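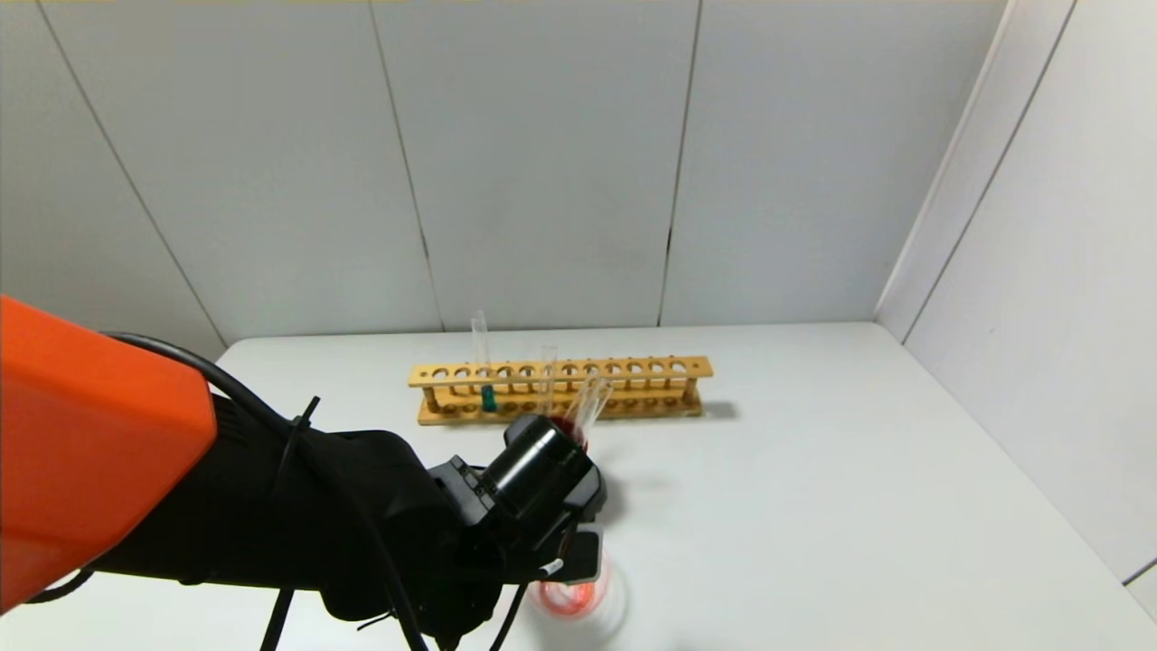 The Great Stapler Amnesty, and Other News From the Supply Closet

Readers of this newsletter will remember that in August we closed the supply closet on the second floor of Simutgate for what was described as a light tidy. It reopened three weeks later. I have been asked to write up what was found, what was thrown out, and what the new rules are, and I have been asked to keep it short. I did try.

Some history first. When the tenants' association took over the lease at Simutgate, each of the small businesses on the floor agreed to pay into a common pot for paper, toner, tape, envelopes and the like. The idea was that buying together would be cheaper than buying apart. On paper it was. The trouble is that we also bought the paper.

The closet measures six feet by nine. Into this space, over several years, eleven tenants put everything they thought another tenant might one day want. Felista Mosoti, who keeps the books for Kimaro and agreed to run the clear-out after missing the meeting at which it was assigned, started with the top shelf and worked down. By lunchtime she had reached the second shelf and sent out for more boxes.

The official tally, which I include because she made it and somebody ought to read it: 854 ballpoint pens. Of these, 300 wrote. The rest had dried up, leaked, or turned out to be caps. She tested every one on the back of an old Breltaser invoice, and the result is a handsome piece of work in blue and black that now hangs by the kettle. Three people have asked who the artist is.

There were 70 staplers. I should like to dwell on this. We are a floor of small firms that send nearly everything by email. I can't remember when I last stapled two things together with any real conviction. And yet at some point every person on this floor has opened the closet, failed to find a stapler, and ordered one. They were behind the laminator. They were all behind the laminator. The laminator, for those keeping score, is missing its power cord and has been since before I moved in.

Each tenant has now been issued two staplers. You may not return them. Brayan Rivadeneyra at Jumdale asked whether he might be excused on the grounds that his firm has one employee, and was given a third.

What else? A box of 2000 window envelopes in a size that fits no form any of us uses. Letterhead for a company that left the building and, as far as we can learn, the industry. A fax machine, wrapped in a bath towel with what I can only call tenderness. Four wall calendars, all from different years and all still on January. A drawer of keys. We tried the keys in every lock on the floor and one of them opens the ladies' room, which has never been locked.

Also a cake stand. If you are missing a cake stand, please see Felista. If you are missing the cake, it's too late.

The fax machine caused the only real argument. Brayan felt strongly that it should stay. His view was that doctors and county offices still use them, and that the day would come when one of us needed to send a fax and would look pretty foolish. Felista pointed out that we don't have a phone line to plug it into. Brayan said that was a separate issue. It went to a vote and the fax machine lost, though by less than I would have liked. It went off to the electronics recycling drop with the laminator, two dead monitors, and a label printer that could only print the word FRAGILE.

Now the rules, as agreed at the last floor meeting and already broken by me.

Nothing goes into the closet unless it is on the shared list. The list is taped to the inside of the door. It is short on purpose: printer paper, toner, clear tape, packing tape, plain envelopes, mailing labels, sticky notes, batteries, and pens. If you would like something added to the list, bring it up at the floor meeting and be ready to say how many of them you have used this year.

Take what you need for the week. I know that some of us grew up in homes where a full cupboard was a sign of good character, and I'm one of them. But a ream of paper on your own shelf is a ream that Felista will assume we have run out of, and she will buy another, and that's how a person ends up with 70 staplers.

If you take the last of anything, write it on the pad. The pad is on a string. The pen is also on a string, it being the eighth pen we have put there and the first to last a full day. Do not write "more" on the pad. Someone has written "more" on the pad. More what?

Personal belongings will be put out on the hall table at the end of each month and go to the charity shop a week later. This covers umbrellas, gym shoes, slow cookers, and the guitar. Whoever owns the guitar, I don't want to hear about its sentimental value. It has been holding up a shelf.

Batteries get their own paragraph. Used batteries go in the coffee can marked USED. New batteries stay in the packet. We found a shoebox of batteries with no mark on it at all, some good and some not, and it took Brayan most of an afternoon with a tester to sort them out. He says he enjoyed it. He has since bought his own tester and will check your batteries for you whether or not you raise the subject.

On money, the news is decent. By using up what we already have, the floor should be able to skip the next two supply orders completely. There was talk of handing the savings back to the tenants, and then somebody worked out what that would come to per tenant, and there was talk of a better kettle. The kettle has been ordered. The old one will not be going in the closet. I mention it only because I saw someone carrying it down the hall with a certain look.

The envelopes are still with us. If you know of a business, school, church, or lonely person who could use 2000 window envelopes, with the window slightly too far to the left, please get in touch. We will deliver. We have tried using them for the tenants' own notices, which is why some of you received a letter last month addressed to "ear Tenant, As you." We are sorry about that, and the rent reminder inside was real.

A few of you have asked whether the same treatment might be given to the shared kitchen, and in particular to the cupboard over the sink. Felista has read these messages. She'd like it known that she has done her turn, that there's a sign-up sheet on the fridge, and that it currently has no names on it apart from one in handwriting very like Brayan's that says "Brayan's boss." He doesn't have a boss. We checked.

I had a look in that cupboard myself before writing this. It holds mostly mugs. There is a jar at the back that I chose not to turn around. Whoever takes the job on should wear gloves and bring a second person, ideally one who's good with lids.

The closet is open from eight in the morning until six, and the light switch is now on the outside wall, so please stop reporting it as missing. Shelves are labeled by item. The bottom shelf is labeled "nothing" and is meant to stay that way. As of this morning it had a single snow boot on it.

Spare staplers can be collected from my desk at any time. I have five.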